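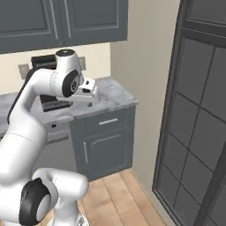 Recording a good demonstration begins before the arm moves. Operators who are new to the Juson practice kitchen should first choose one short task and state it in a single sentence, such as "bring the gripper to the counter and stop." A task that cannot be stated this simply should be divided. Begin with the fingers pointing down and just above the countertop, at a height from which either side of the work area can be reached. Where an appliance stands close to the gripper, plan the first movement away from it.

Preparing the Simulated Kitchen

Load the room and look at it from at least two viewpoints before taking control. An arm in the foreground can hide a good part of the counter, and an operator who relies on one view will misjudge distance. Note which cabinet handles are horizontal and which are vertical, as the wrist must be turned to suit each kind. Save the starting pose under a plain name. The Astberg trainer accepts names of up to 14 characters and shortens anything longer without notice.

Remote Control

Set the hand controller to its slowest speed for the first six attempts. Move in one direction at a time until the response of the arm is familiar, then combine movements. Pauses should be brief. A long hesitation in the middle of a demonstration is recorded with everything else, and the arm may later repeat it.

Approach small objects from above or from the open side. Release the controller fully between attempts - resting a thumb on the stick produces a slow drift that is difficult to remove afterward. 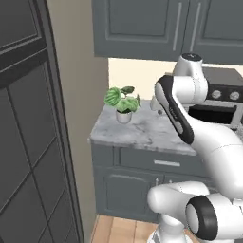 Gripper above the marble counter, beside the potted plant.

Guiding by Hand

Hand guiding applies only to the physical arm in the Trirach workshop. Hold the forearm link with one hand and the wrist with the other, and keep fingers clear of the joints. Guide the arm at an even pace. Operators who push from the gripper alone tend to record a path with sharp corners in it.

How Many Demonstrations to Keep

For a simple reaching task, about 40 clean recordings are sufficient for a first trial. Vary the starting position slightly from one to the next, and keep the goal the same. Recordings that end in contact with a cabinet or wall should be placed in the folder marked "Review"

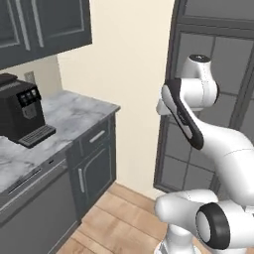

and should not be deleted, as they are used when the speed limits are revised each July. Add a short note to each one giving the task and the point at which contact occurred.

Questions regarding controller settings may be directed to Rainer Lammers at the Trirach workshop desk.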